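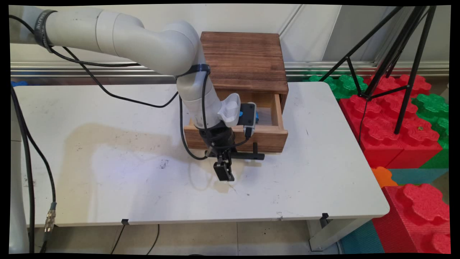 A small wooden drawer cabinet on a white tabletop, its one drawer partly open.

In praise of the single drawer

I have been thinking a good deal lately about small drawers, which I realise is the sort of thing a person admits to only after a certain age. By small I mean the kind that sits on top of a table and holds next to nothing. Dark wood for preference, with the grain showing and paler sides you only meet when you pull it open.

We had one at home in Gistville when I was a child. It lived by the telephone and held stamps, a stub of pencil and the key to a shed we no longer owned. I could find any of those things in the dark, and I'm fairly sure I could do it still.

Compare that with the storage I bought in March, a great tall thing from a shop in Stondberg with 12 compartments and a sheet of labels to go with them. It cost me 217 pounds and a whole afternoon on my knees, and I have not seen the scissors since! Every compartment is a perfectly sensible place for scissors, you see, and so I look in all of them, usually twice, and then I cut the string with a bread knife.

My feeling is that we buy too much room for our things, and the things wander off into it. A single drawer makes you choose. When it won't shut, something has to come out, and you stand there for a minute with an old battery in your hand and decide whether you really want it (I generally do, I'm afraid, but at least I've been asked).

I'd leave it empty for a week or so before putting anything in. Mine is going beside the kettle, and the scissors can have it to themselves, if they ever turn up.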